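Projetos > Dados abertos > Vorncombe > LEIA-ME

Este site usa cookies para lembrar as suas preferências de idioma. Ao continuar a navegar, você concorda com a nossa política de privacidade.

Publicado em 11 de maio de 2025 | Por Equipe Vorncombe

# Vorncombe: receitas de construção com blocos de montar

O Vorncombe é um conjunto de 200 instruções escritas para montar pequenas construções com blocos de encaixe, todas em português e todas sem desenho nenhum. Só texto! A ideia nasceu numa oficina de leitura, quando percebemos como é gostoso (e difícil) explicar uma casinha para alguém que não está vendo a casinha. Desde então fomos juntando, revisando e remontando tudo de novo, e o resultado está aqui para quem quiser usar em sala de aula, em pesquisa sobre linguagem ou numa tarde de chuva.

## O que há na pasta

- `receitas/` – os textos, um arquivo por construção, em UTF-8
- `pecas.csv` – a lista de peças de cada receita, com cor, comprimento e largura em pinos
- `glossario.md` – os termos que usamos e os que decidimos evitar
- `niveis.csv` – o nível de dificuldade, de 1 a 4

O nível 1 tem construções de uma camada só, quase mosaicos: letras, setas, um peixe muito simpático. No nível 2 entram paredes com amarração. O nível 3 traz telhados, escadas e vãos, e o 4 é a nossa alegria, com pontes em arco escalonado e uma torre de relógio que gira sobre a base.

## Como escrevemos as receitas

Toda receita começa pela orientação da placa. Parece bobagem, mas foi a decisão que mais melhorou os textos. Nas primeiras versões dizíamos "coloque a peça no canto", e cada leitor escolhia o seu canto com a maior confiança do mundo. Agora o texto pede que a placa fique com um lado paralelo à beira da mesa, chama esse lado de "frente" e conta os pinos sempre da esquerda para a direita e da frente para o fundo.
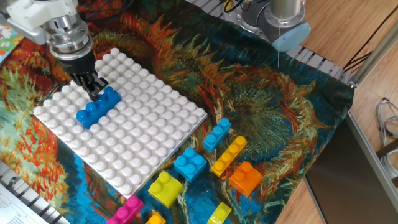

Depois da orientação vem a primeira peça, que chamamos de âncora. Todas as outras são localizadas a partir dela: "dois pinos à direita da âncora", "encostada no fundo da âncora", e assim por diante. Escolher uma boa âncora é uma arte! As peças compridas funcionam muito bem nesse papel, pois dão uma direção além de um ponto. Já uma peça quadrada obriga o texto a repetir frente e fundo a cada linha, o que cansa bastante.

Usamos sempre "pino" para a saliência redonda e "encaixe" para o lado de baixo. As medidas aparecem com o lado maior primeiro, portanto 4x2 e nunca 2x4. As cores são as do dia a dia – azul, vermelho, amarelo, branco – sem nomes de catálogo.

## Formato de uma receita

```
titulo: Banco de praça
nivel: 2
passos: 9
ancora: azul, 4x2
texto: |
 Ponha a âncora deitada, com o lado maior
 paralelo à frente da placa.
```

O campo `passos` conta ações, e não frases. Uma frase como "repita do outro lado" pode valer vários passos, e é aí que moram as discussões mais animadas da nossa lista de pendências.

## Variantes regionais

A coleção Starnthorpe, incluída como subpasta, reescreve uma parte das receitas em português europeu. Adoramos esse pedaço do projeto. Mudam o tratamento, alguns verbos e até o ritmo das frases, mas a construção final é a mesma, o que permite comparar os textos lado a lado.

## Limitações conhecidas

As receitas supõem que o leitor distingue as cores. Uma versão que usa apenas forma e tamanho está em preparo, com o nome provisório de Trerkside, e deve entrar na atualização de outubro. Também faltam construções com rodas e dobradiças, que exigem um vocabulário próprio.

Algumas receitas do nível 4 admitem mais de uma montagem correta. Elas estão marcadas com `ambigua: sim`, e pedimos que fiquem assim – são ótimas para conversa em grupo.

## Como contribuir

Mande a receita em texto simples, junto com a lista de peças. Antes de enviar, monte seguindo só o que está escrito, de preferência uns dias depois de ter escrito. Correções de vírgula são tão bem-vindas quanto uma catedral inteira!

Para converter os arquivos em planilha, use o script `sandhu.py`, que fica na raiz e lê a pasta `receitas/` por padrão.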